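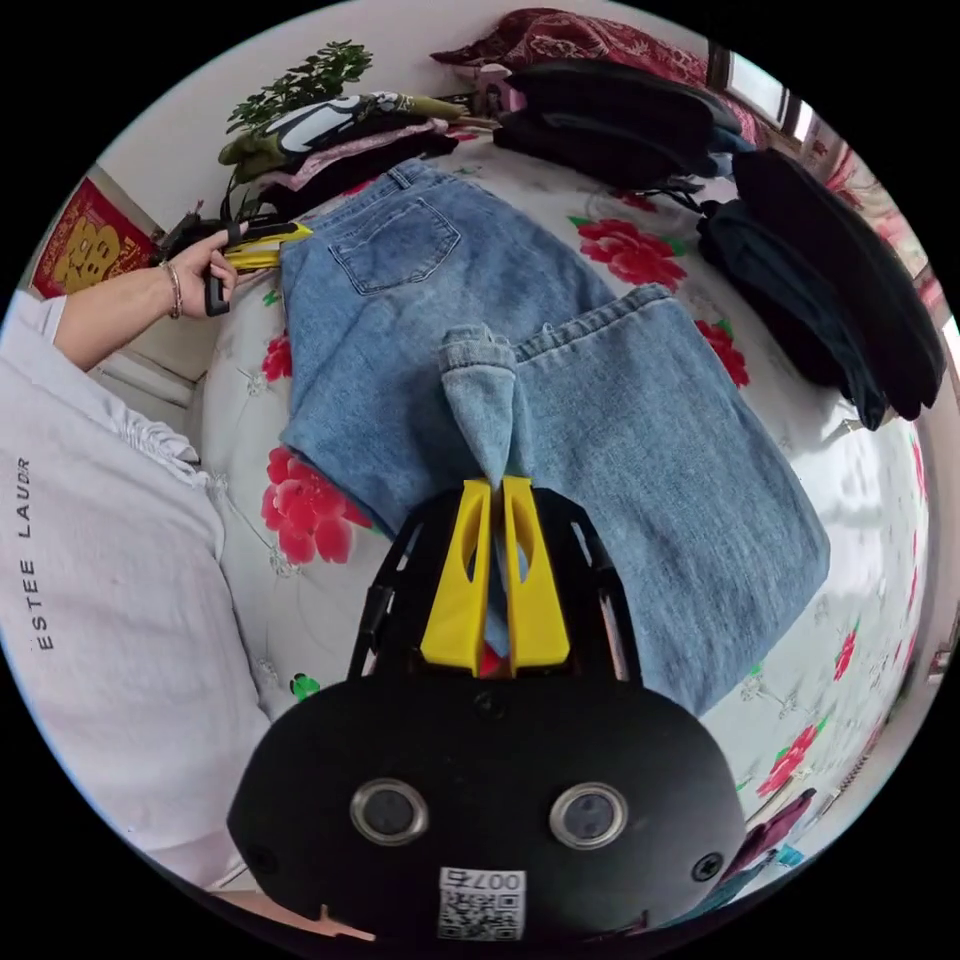 Folding of jeans is a household practice in which a pair of denim trousers is brought into a flat, regular shape for storage on a shelf, in a drawer or in a travel bag. It belongs to the wider group of tasks called laundry care, and it is usually done after the trousers have been dried and checked. The work needs a flat surface larger than the trousers themselves. In many homes this surface is the bed, which is wide, soft and close to the place where the clothes will be kept. Light-blue jeans laid over a white quilted bedspread with red peonies, with a stack of folded clothes already standing at the head of the bed, show the usual arrangement. The finished clothes stay at the far side, and the middle is left for the piece in work.

Surface

A table gives a harder base than a bed and makes sharper folds, but it is often too short for the full length of the legs. A quilted cover has some small disadvantages. The stitched lines and the tufts make the surface uneven, and raised ornaments may catch on a rivet or on a zipper. For this reason some people put a plain sheet over the cover before they start. The cover should be pulled tight, so that it does not move together with the denim.

Preparation

Before folding, the pockets are emptied and the zipper and the button are closed. The trousers are held by the waistband and shaken two or three times, which takes out the larger creases. Then they are laid down and smoothed by hand from the waist to the hem. The side seams need special attention. Denim is a heavy twill cloth, and in some pairs the leg turns a little after washing, so that the outer seam moves to the front. In such a case the leg is folded by its shape, and the seam is allowed to stay where it lies.
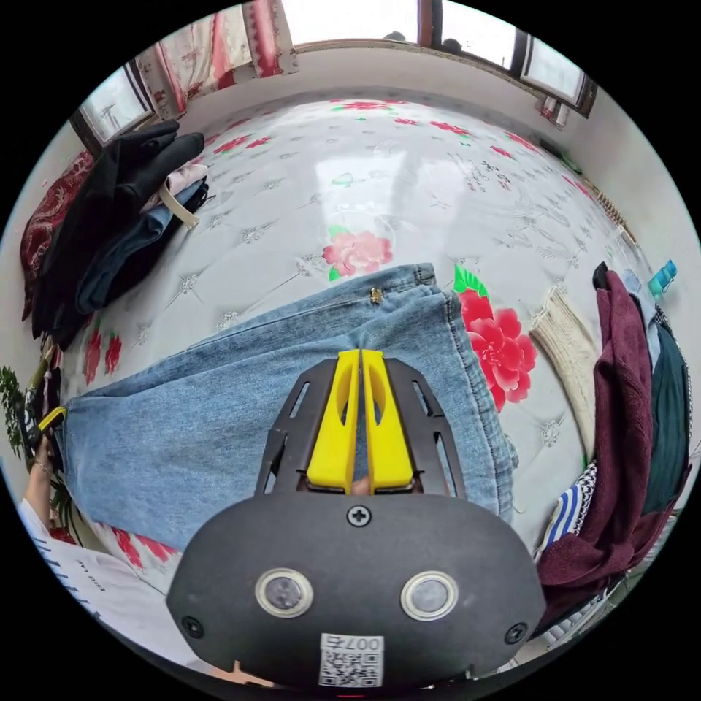 The hems are brought together after this and compared. If one hem is longer than the other, the difference is corrected at the waist and not by pulling on the leg, as pulling may stretch the cloth at the knee.

Methods

The flat method is the most common. One leg is placed over the other, with the back pockets to the outside. The pointed part of the seat, which stands out beyond the line of the leg, is turned inward to make a straight edge. After this the trousers are folded in half from hem to waistband, and then once or two times more, depending on the depth of the shelf.

The upright method begins in the same way, but the last folds are made in thirds, and the packet is put on its edge in a drawer. It lets the owner see all pairs at once. Thick denim stands well in this position, while thin stretch denim tends to fall open.

In the rolled method the trousers are rolled from the waistband toward the hems. It is used mostly in travel. A roll fills the corners of a bag better than a flat packet, but a thick waistband makes it quite bulky. 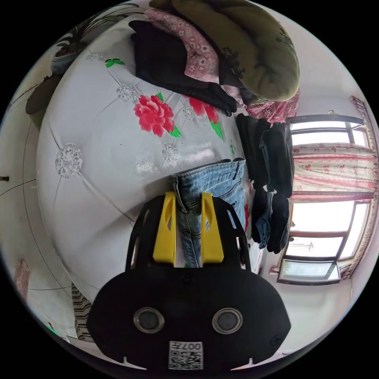

Is it better to fold jeans or to hang them?

Both ways are acceptable for denim. Folding takes less space in the closet and leaves a soft crease across the leg, while hanging keeps the leg smooth but puts more weight on the hanger.

Stacking

Folded jeans are normally placed under lighter clothes, because their weight can press lines into knitted or thin pieces. Inside the stack, the rounded fold faces the front, which makes it easier to take out one pair without disturbing the others. A stack of more than 4 heavy pairs begins to lean. Dark new denim may leave color on pale cloth, so it is kept apart until it has been washed several times. 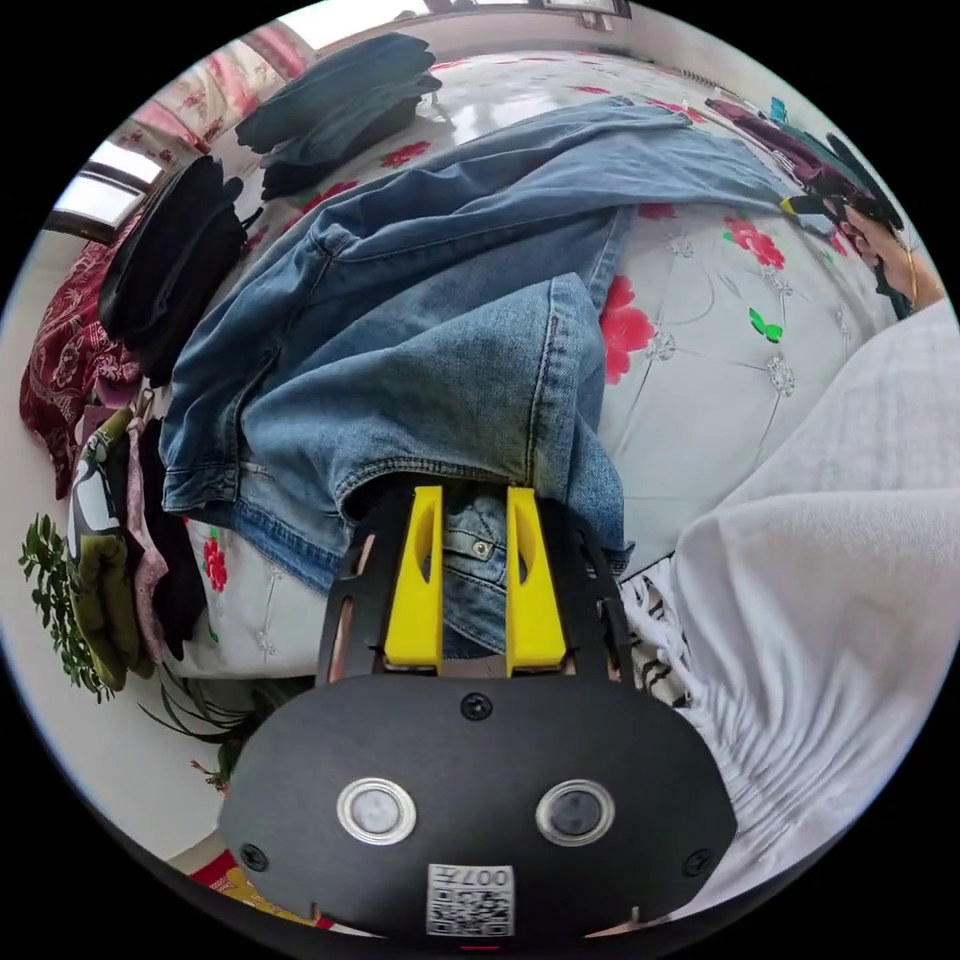

When jeans are stored from spring until August or longer, the folds should be changed from time to time. A fold that always stays in the same place becomes a pale line, especially in dark denim, where the dye is rubbed away at the edge. The clothes must be fully dry before storage, including the waistband and the pocket bags, which dry more slowly than the legs.

See also: Ironing; Laundry; Quilted bedspread; Twill

Last edited March 10, 2023

Share 2
Comments 4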